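Hi Audrey-Anne,

Progress report for January on the Tosik cell, as promised. You asked for less jargon than last time, so I've had a proper go, and Wian has read it through and taken out two acronyms (I fought for a third and lost).

The short version: the arm is healthy, the gripper is much better than it was, and the pads are still a pain. We've spent 847 of the 2000 you released for upkeep, nearly all of it on pads, bolts and a new drag chain for the cable. I'll send the receipts separately once Ruan Van Wyk has found the one for the bolts.

Where we were at Christmas: the left finger was arriving a touch before the right one, so anything light got shoved sideways before it was held. You saw it yourself when you visited, the poor bottle skating off across the mat! We'd been putting it down to the pads, but when Keabetswe took the linkage off she found play in one of the pivots. She could wiggle it with a fingertip. We stripped the whole lot down, cleaned the rail the fingers run on, put new bolts in the bar and set both carriages again from the middle outwards. It took a day and a half, half a day of which was me looking for the right hex key.

Since then both fingers close together, near enough that I can't see a difference by eye. Gorazd wants to measure it properly with the dial gauge from Brinby, and he's welcome to, as long as he does it after Friday's run.

The printed brackets are the next thing. The old ones had hairline cracks at the screw holes, so we printed a fresh set with thicker walls. We also have a written rule now about how tight to do the screws up, taped inside the cupboard door, and everybody has signed it, including me, the worst offender. 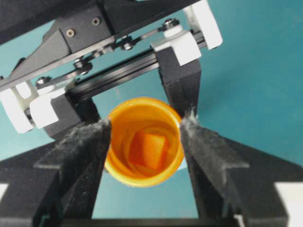
Pads, then. You'll remember we moved away from rubber because it squeaked on the plastic bottles and then let go of them. The grey fuzzy stuff grips nicely and doesn't mark anything, and I'd like to stick with it, but it frays at the tips, exactly where the finger touches the rim, and the loose fibres go everywhere. We now change the pads every 50 hours of running instead of waiting until they look tatty. I'd hoped for 80, and we did try it, but by the end Wian was picking fluff off the rail with tweezers and saying things I won't put in a report.

Two ideas for that. One is to fold the padding over the tip and glue it on the outside face, so there's no cut edge at the point of contact. Ruan has made a pair like this and they look lovely, though the fold makes the tip fatter, so we'd need to shift the closing position a bit. The other is a denser felt from Adams, who have offered to send us a sample strip for nothing. I'd like to try both before we buy any more of the old roll.

The wrist camera is fine. I've added a lens wipe to the morning checks (fluff again) and the checks now go like this: wipe the lens, feel each pivot for play, run the fingers open and shut with nothing between them, look at the pads, sign the sheet. It takes me as long as the kettle does. Keabetswe is quicker.

What hasn't gone well: the spare gripper still isn't finished. We robbed its carriages to get the main one going again, and the replacements from Vustitetti came with the holes in the wrong place. They've been nice about it and new ones are on their way, but until they turn up we have no fallback, and I'd rather you heard that from me now than found out later.

Could you let me know whether the rest of the upkeep money can go on a second set of carriages? Gorazd has a quote. I'd also like your okay to stop the cell for one full day next month so we can re-run the cable through the new chain, a job we keep putting off.

Thanks as ever, and do come and see it again. Bring biscuits, Wian says.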